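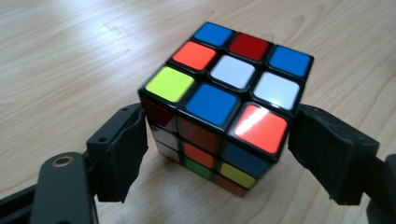 Roos Vanhove wrote in to report that her gripper closes fully and evenly on nothing, but on a cube the left finger always arrives first and the top layer gets twisted before the right finger touches. She had already swapped the servo and the fault stayed.

The same fault appeared on our Nendus hand-held unit, and the servo was replaced there as well, to no effect. The cause was a loose bushing in one linkage arm. The procedure below finds it without taking the whole unit apart, and separates it from the other faults that look much the same. It applies to any two-finger gripper with printed linkage arms and pressed-in brass bushings.

What the fault looks like

One finger makes contact early and pushes the object sideways until the other finger meets it. On a solid block this does little harm. The block slides a short way and is then held. A puzzle cube behaves differently because its layers turn. If the early finger presses near the top face and the lower layers are held by friction with the table, the top layer turns a few degrees. The grip then closes on a corner instead of a flat side, and the cube either tips or drops out when lifted.

The position log does not show this. The Furnov controller reads the motor angle and assumes both arms follow it. Our first bad grip was at entry 837 of the log, and the motor trace for that entry is the same as for the good ones before it.

Before you start

Disconnect the power lead at the controller end, not just at the trigger. The trigger switch only stops new commands. If the controller restarts while it is holding an old target, the fingers will close without warning, and the motor on this model is strong enough to injure a fingertip. Leave the lead where you can see it.

You will need:

a puzzle cube or a square block of similar size
a fine marker pen
a hex key for the finger screws
a steel rule
feeler gauges, if you have them
slow-curing epoxy
isopropyl alcohol and cotton buds

Step 1. Rule out the pads

Look at both finger pads from the side. A pad that has lifted at one edge touches early and gives the same twist. Press along the full length of each pad with a thumb. It should not move or crackle. We use Skellico textured pads, which lift at the lower edge first when the plastic was not cleaned before fitting. If a pad is lifting, replace it and test again before going further.

Step 2. Rule out the finger screws

With the power still off, try to rock each finger on its mount. Tighten any loose screw until it is snug and stop there. The printed boss will strip before the screw does. If the finger still rocks with the screw snug, remove it and check the mounting face for cracks along the print layers.

Step 3. Measure the gap on each side

Set the cube on the table between the open fingers, with two opposite sides parallel to the pads. Mark the midpoint of the gripper body with the pen and line up the centre of the cube with it. Close the linkage slowly by hand at the motor coupling. Stop when the first pad touches and measure what is left on the other side.

On a sound unit the remaining gap is too small for the rule to be much use, which is why the feeler gauges are listed. Ours was 2 mm on the right. Repeat six times, opening fully between each, and write down every reading. A constant gap means the linkage was put together off-centre, usually by one tooth on the gear. A gap that changes from one reading to the next means play in a joint.

Roos Vanhove sent us her readings and they varied. So did ours.

Step 4. Find the loose joint

Hold the gripper body still against the table. Take hold of one linkage arm close to its pivot and push it along its own length, then pull. Do the same with the other arm, and compare. Play in the pin and play in the bushing feel alike, so use the marker: draw a short line across the face of the brass ring and onto the plastic around it. Open and close the linkage by hand a dozen times. If the line no longer meets, the bushing is turning in the arm. If the line still meets and the arm still moves, the pin is worn.

Do not rely on looks. Our loose bushing sat flush and appeared sound.

Step 5. Refit the bushing

Drive out the pivot pin and take the arm off. Press the bushing out from the rear. Clean the bore and the outside of the brass with alcohol and let both dry. Roughen the brass lightly with fine paper, on the outside only.

Apply a thin film of epoxy to the bore, stopping short of both edges – any that gets inside the ring will bind the pin. Press the bushing in square, using a flat block on each side. Wipe off the excess and leave the arm overnight. Štěpánka Říha tried a quick-setting adhesive on the arm from the Zulu bench and it held until Saturday, when the bushing came loose again under load.

If the bore has gone oval, glue will not bring it back to centre. Print a new arm.

Step 6. Check the repair

Refit the arm and repeat Step 3 by hand before restoring power. Then reconnect, set the closing speed to its lowest value and keep your free hand away from the fingers. Close on the cube and watch the top layer. It should stay in line with the layers beneath it.

Turn the cube by a quarter and repeat, so that a stiff or loose layer in the cube itself is not mistaken for a fault in the gripper. A cube that has been taken apart and adjusted for speed turns very easily and will twist under a grip that is within limits. Use a stiff one for testing.

Further notes

Lowering the grip force hides this fault and does not cure it. With less force the twist is smaller, and the cube is more likely to be dropped during the lift.

Add the marker line to both arms permanently and look at it before each session. On our unit the line on the refitted arm has not moved. The line on the opposite arm has started to, and that arm is off the gripper at present.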